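Packing up the craft table (again)
11/11/2019

Right, so we're moving the craft things out of the dining room before January, and I have finally run out of excuses. I've been saying I'd do it since the summer. My other half measured up for the new shelves back then and has been very patient about it.

The shelves are from Grundden, by the way, the small ones, and they're lovely but they are not deep. Nearly 2000 buttons, all the ribbon, the stamps, the glue, the paper my sister-in-law keeps passing on — it all has to go on two of them. So before anything gets moved it gets sorted, and that means one big box at a time on the table.

I always put a cloth down first. Ours is the checked one we bought on holiday years ago, blues and greens, and it's been through the wash so often that I don't mind what gets dropped on it. Glitter doesn't shift from it, mind you, so the glitter gets done outside!

Then it's everything out, like with like, and be strict. I found 14 glue sticks in the first box and 11 of them had dried up. I found a receipt from Fundach for £6.08 worth of felt which I have no memory of buying (and no felt). I also keep any big flat bits of printed card, as they're brilliant for cutting on and for backing cards.

The very last things in a box are the worst, because they're the little round pots and lids that don't belong to anything. I've got a jam jar for those now, and if the other half hasn't turned up by spring, out they go. 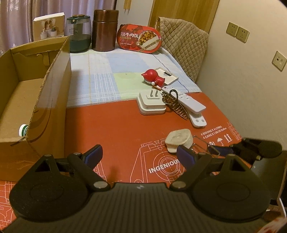
What's left to do

The wool, which I'm dreading. Two bags of it came from the Odham sale and I've hardly touched either. Then the paper drawer, and the tin with the scissors in it.

If anyone wants brown cardboard boxes, big ones, a bit torn inside but fine for the loft, leave me a comment and you can come and fetch them. I've got 17 in the hall and I keep walking into them.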